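April 2023 - dye bench notes

Finally got a green out of the onion skins! Sugeng had been telling me for ages to try an iron dip after the main bath, and I kept putting it off because the February batch came out such a sad gray. Much weaker iron this time, and a very short dip, and the wool went from orange-gold to a deep mossy olive that I keep walking back to look at.

What went in: one skein of the Ridura fingering weight, washed the night before and left in alum overnight. Skins simmered for an hour, strained, then left to cool with the lid on. The skein sat in the bath for 4 hours off the heat. I pulled a short length before the iron so we have the plain gold to compare (it's pinned to the card, and it's lovely too).

The cotton is another story. Same bath, same time, and it barely took - a pale straw at best. Hiu-tung thinks it needs a tannin soak first and has a bag of oak galls from Hashmi she's happy to share, so that's next. 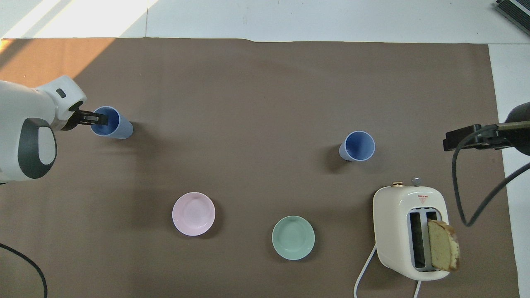 Light blue cups on the brown paper.

Water matters more than I thought. I ran one sample with tap water and one with rain water from the barrel, and the rain water one is clearly warmer and brighter. I want to repeat that before I get too excited, but wow. If it holds up I'm saving the barrel for yellows and golds only.

To do:
Oak gall soak on the cotton, some 12 hours
Lightfastness strips in the window, half of each one covered with card
Ask Sugeng how much iron he uses per skein, mine was a guess with a teaspoon
More skins! Red ones kept in a separate bag this time

Iron pot stays on the bottom shelf and is only for iron. I've put tape on the handle.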